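**Cloth folding from demos: what are people really getting?**

---

**brinepump** wrote:

I've been reading the Irkness write-up that got passed around here in July. The claim is 1,036 demos of two-arm cloth handling, all collected by hand with leader arms, and a policy that folds "reliably." I have a two-arm bench at home, small hobby-grade arms, and I'm trying to decide if I should put my evenings into recording or give up and script the thing.

My gut says the word "reliably" is doing a lot of work. Has anybody here repeated it, or anything close?

---

**lilibeth_dizon** wrote:

Close, yes. Not 1,036. We did 90 at Valente before the money person came by and asked what we were doing.

With 90 you get a robot that grabs the cloth and lifts it and looks very sure of itself. What it does next depends on how the cloth lands. I wouldn't call it folding. My boss called it folding.

---

**torqueless** wrote:

90 is nothing for cloth. Rigid stuff, pegs and cups, you can get away with it. Cloth needs way more variety. I don't see why people keep posting small runs and then acting let down.

---

**lilibeth_dizon** wrote:

> 90 is nothing for cloth

Then what's the number? Every time I ask, it's whatever I had plus a few hundred. When I had 16 it was "get to 90."

---

**Ottó Major** wrote:

I'll take the unpopular side. I don't think count is the problem, I think the operators are. I've been driving a pair of arms for a while now and I've gone back through my own recordings, and a lot of them are bad. They end okay, so they got marked as good, but the middle is me fishing around for a corner, letting go, grabbing again. You are teaching it to fish around.

The other thing is that people record the part that's easy to record. Pick up, lift, hold it out between the two grippers. That goes quickly and it feels like progress. 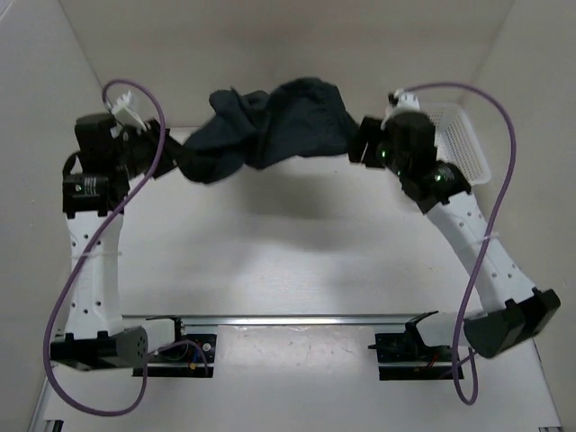 Then comes the part where you have to find an edge in a lump of dark fabric while moving two leader arms and feeling nothing at all through your fingers. There's no force feedback on my setup. I'm going by eye, and by eye a navy cloth all bunched up is just a blob. If I can't tell where the hem is, I don't know what the network is supposed to learn from me.

So before anybody tells brinepump to go record a thousand of these, I'd like to hear how many of the thousand they'd be willing to watch all the way through.

---

**brinepump** wrote:

Okay, that's useful, if depressing. Would a lighter cloth help? Or one with a stripe along the edge?

---

**Ottó Major** wrote:

It would help you drive. It would also give you a policy that folds one striped cloth. Pick your poison.

---

**torqueless** wrote:

Disagree with Ottó on throwing out the messy ones. Regrasps are recovery data. If every demo is a perfect one-shot grab, the policy has never seen a missed grab and it freezes the first time it misses. I keep mine in.

---

**Ottó Major** wrote:

A regrasp with a reason, sure. I miss the corner, I back off, I go again. Keep that. What I'm talking about is 11 seconds of me opening and closing a gripper in midair while I think. I've had people tell me that's recovery too.

---

**torqueless** wrote:

Fine, trim the thinking. We're closer than it sounds.

---

**cellarheat** wrote:

Has anyone tried the Idus labeling tool for this? It's supposed to score segments and drop the idle ones by itself.

---

**lilibeth_dizon** wrote:

Tried it. It dropped every place where both arms were holding still, and on cloth that includes waiting for the swing to die down, so it cut things I wanted. Maybe there's a setting. I didn't find one and their support sent me a link to the page I was already on.

Cellex has something similar and I haven't touched it. After the Idus thing I'm not in a hurry.

---

**brinepump** wrote:

So where I've landed: record 16, watch every one of them, throw out what I'd be embarrassed to show, and see if there's enough left to bother going on.

And I'm still not sold on the Irkness number. I went back and looked, and they don't say what the starting pile looked like on the test runs. If a person lays the cloth out nicely before each one, I could script that in a weekend.

---

**Ottó Major** wrote:

Write and ask them. I did, over a different claim, and got a polite reply with no answer in it. You might do better.

One practical thing while you're at it – check your leader arms for slop before you record anything. Mine had play in one wrist and I lost a whole batch to it. The follower was always a little off from where I thought I'd put it, and I'd been correcting without noticing.

---

**torqueless** wrote:

Seconding the slop check. Also post the bad ones, brinepump. I've seen enough highlight clips.

---

**brinepump** wrote:

Will do. Checking the wrists tonight, recording after that if they're okay.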